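Flarach two-finger vs. the Drillik – first impressions

duygu_s
Finally got the Flarach two-finger mounted and ran it against the Drillik on the junk bin. Same arm, same wrist camera, 53 picks each. The Drillik dropped 2. The Flarach dropped more than that and I'd like to discuss it before I discuss the number.

necati.k
So it lost.

duygu_s
It lost on the round stuff. Tape rolls, wheels, anything with a rim. Flat plates for fingers, so what did I expect. On boxes it was lovely. Wrist view going in on the tape:
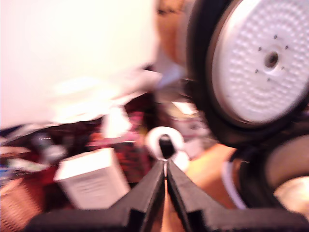 Do the flat fingers need pads for round parts?
Thin rubber pads help a lot, and a shallow V-groove helps more if the parts are all close to the same size.

wunderlich_i
Agree on the groove, disagree on the pads. I glued rubber on mine in July and spent the rest of the summer picking rubber out of the bin. Cut the closing speed in half first. It's free.

necati.k
Or buy the Drillik. It costs more, but so does the summer.

duygu_s
Half speed tried this morning. Better on tape, no change on wheels. Also the camera smears everything the second the arm moves, so the planner is working from a watercolor.

zyu2000
That's your exposure, not the gripper. Lock it short and add a light. I'd throw out the comparison and rerun both, you may be grading the camera.

wunderlich_i
Both grippers had the same camera though. Bad for both is still fair.

zyu2000
Fair, sure. Useful is another matter – wide jaws forgive a bad estimate and narrow tips don't.

duygu_s
Fine. Light ordered, 53 more each when it shows up. Necati, please don't say anything.

necati.k
Drillik.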